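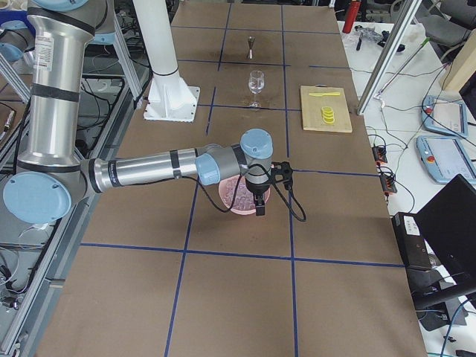 Ticket: left arm stops over the ice plate, gripper won't close
Project: Zostero (drinks bench, shared shop)
Status: open, workaround in place

Problem
Left arm runs the ice pickup, gets over the pink plate, fingers pointing down at the middle, and then sits. No close. After a while the script throws "gripper timeout" and quits. Arm itself is fine, can jog it off from the pendant no problem. Right arm not involved, it's parked for all of this.

Started after we re-taped the grid and moved the plate one cell. Could be coincidence.

Setup
Two arms, one pendant each. Two-finger gripper on the left, cable runs outside the arm and hangs in a loop down to the table. Controller script is the Somley branch, not main. Gripper timeout set to 2,000 ms.

Tried so far

1. Power cycled gripper only. Closed fine twice at home position, then same timeout over the plate.

2. Power cycled everything. Same.

3. Ran pickup with no ice on the plate. Same, so its not the ice jamming the fingers.

4. Swapped in the old waypoint file from before the re-tape. Works! Every time. Plate is in the wrong place for it so the fingers close on nothing, but they close.

5. Back to new waypoints, held the cable loop up by hand at the connector end (arm in slow mode, other person on the e-stop). Closed. Let go, failed again.

So looks like the cable. New plate position turns the wrist further and the slack ends up dragging on the cardboard, pulls at the plug. Old position doesnt.

6. Reseated plug at the gripper. It had a little wiggle. Better, but still fails maybe one run in five.

7. Raised timeout by 400. No difference, put it back.

Workaround
Plate goes back to its old cell, use the old waypoint file. Lemon board and wine glass stay where they are, those moves never failed. Don't run the new file unattended.

To do
- Strain relief on the gripper plug. Padilla bracket might fit, need to check the screw holes
- Clip the cable along the forearm, leave enough for full wrist turn
- Order a spare cable from Petov, same lenght as this one
- Rerun new waypoints with the cable clipped before anybody touches the script

Update, 9:40 pm
Velcro strap on the forearm as a test. Ten runs on the new file, one timeout, on the run where the strap slid. Leaving open till the real clips are on. Strap is in the drawer with the hex keys if you want to try it.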